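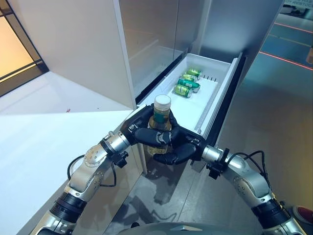
Brorgate Pantry Set is the data our student robotics club recorded for the kitchen track of the Horside Student Manipulation Challenge. The track is about moving drinks and small groceries between a counter, a drawer and a shelf. We used two arms with multi-fingered hands and recorded from the head camera. Bottle episodes are mostly two-handed, with the fingers of both hands around the bottle and the bottle kept upright over the open drawer. The green cans lie on their sides in the tray, so they need a different grasp, and we kept them as a separate task.

Version and date
Release 2, Saturday, July 18, 2026. Replaces release 1, which had wrong timestamps on the left hand.

Contents
2,652 episodes in total
1,000 bottle episodes
833 can episodes
The rest are drawer open and close only, with no object in hand
66 episodes held back for the challenge judges and not in the download

How it was recorded
All episodes were teleoperated by club members at the Flulldale lab. New operators did a practice session first, and practice runs are not included. Each episode starts with the arms in the home pose and stops when the operator presses the pedal. Failed attempts are kept and marked success = 0. A drop counts as a failure even if the operator picked the object up again.

Files
One folder per episode, with video.mp4, joints.csv and meta.json. Joint angles are in radians. The loader script is in tools/ and needs Python 3.10 or later. Run check_episodes.py before training – it catches partial downloads.

Known problems
The window side of the room gets bright late in the day and some evening episodes are overexposed. Finger joints drift a little in long sessions. Labels for the drawer-only episodes were written by hand and spelling varies.

License and contact
Free for class and research use. Please cite the Brorgate club and the Mahrous loader if you use both. Open an issue for bugs. Replies will be slow in August while the lab is closed.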